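Accueil | Tribunes | Société | Archives

Catégorie : Opinions

Pour la lenteur au guichet
par Edith Agudelo

Dans mon quartier, le dernier guichet de la mutuelle Pristitar a fermé en août. Il servait 868 personnes, souvent âgées. On nous propose une application — très jolie, je le reconnais. Mais ma voisine ne cherche pas une application, elle cherche quelqu'un qui écoute sa question mal posée. Moi aussi, quand je suis arrivée en France, j'ai appris la moitié de mon français devant ces vitres. 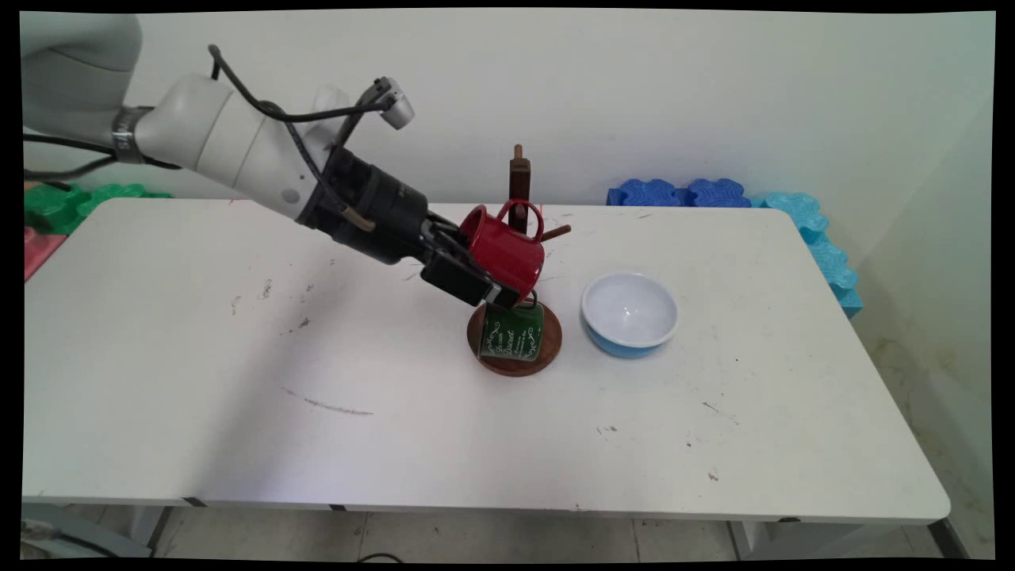 Ce que je demande

Un guichet ouvert deux matins par semaine, avec une chaise. Je trouve que ce n'est pas beaucoup.

Contact — © Fivside — Haut de page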